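Visit to the Teltia software lab, Mar 15, 2025

Teltia opened its lab for the afternoon. We spent most of it with the team behind Trandarus, the tool that turns hand-held gripper recordings into training data. The current set holds 910 recordings, and 788 passed the checks in February.

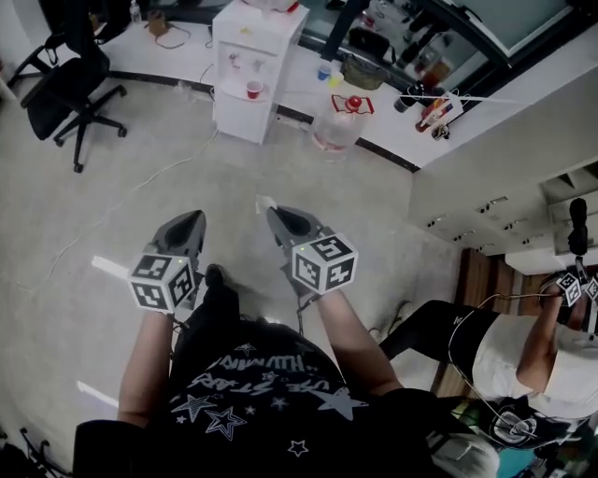 What happens when tracking drops out for a moment? Short gaps are filled from the motion sensor, and anything over 15 frames is thrown away.

The planner, Margaritis, was shown on a screen only – 13 tasks, replayed at half speed. Coffee afterwards, then the bus back.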